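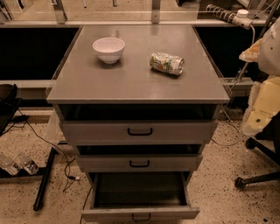 A bowl and a crushed can on top of a metal drawer cabinet.

Put a deposit on the can

My state has argued about a bottle deposit for as long as I have lived in it. The latest bill died in August without a vote. I think it should have passed, and I think the case for it is simpler than either side makes it sound.

People pick up things that are worth money. A can with a dime on it gets carried home, or it gets carried off by someone who wants the dime. A can with nothing on it depends on how the person holding it feels at that moment, and how far away the bin is. We have been relying on feelings for decades and the ditches along Route 122 show how well that works.

I walk a stretch of that road with a trash bag every spring. This year I counted what I picked up, which took longer than the picking. There were 551 drink containers between the feed store and the bridge. I also found a car jack and one good glove. Everything else, all the wrappers and cups and bags, filled less than half of what the cans and bottles did.

The grocers say a deposit would turn their stores into dumps. I take this seriously, having worked in a grocery store when I was younger, in another state, one that had a deposit. The return room smelled bad in summer. It was my job to hose it down, and I didn't like it. But the store stayed open and so did every other store in town. Customers brought in a bag, got a slip, and spent the slip on bread and milk. A small shop with no back room should be allowed to opt out if there is a return center nearby. The bill had a rule for that, and the people who called it unworkable seldom mentioned it.

The second complaint is that curbside pickup already does the job. It does some of it, for people who have it. I don't. The truck turns around 3 miles before my road. My neighbor Kamol Suksawat rents in town, in a building with 70 units that shares one recycling dumpster, and it is full by the middle of the week. After that it all goes in the trash. Curbside also does nothing for the can somebody drinks in a truck, at a ball field or on a lunch break, and that is the can that ends up in the weeds.

The third complaint is that a deposit is a tax. You get a tax back only if you overpaid it. You get a deposit back by walking in with the can. If you would rather throw the can away, fine, but then you have paid a dime toward the cost of dealing with it, and I don't see why my township should cover that for you.

I would change one thing in the bill. It sent the unclaimed deposits to the general fund, where they would be spent on anything at all. That money should go to the counties, for return centers and for road crews. Rural counties should get theirs first, as we have the most road and the fewest bins.

The sponsor says she will bring it back next session. I plan to write to my representative again before then, and I will include the count from Route 122.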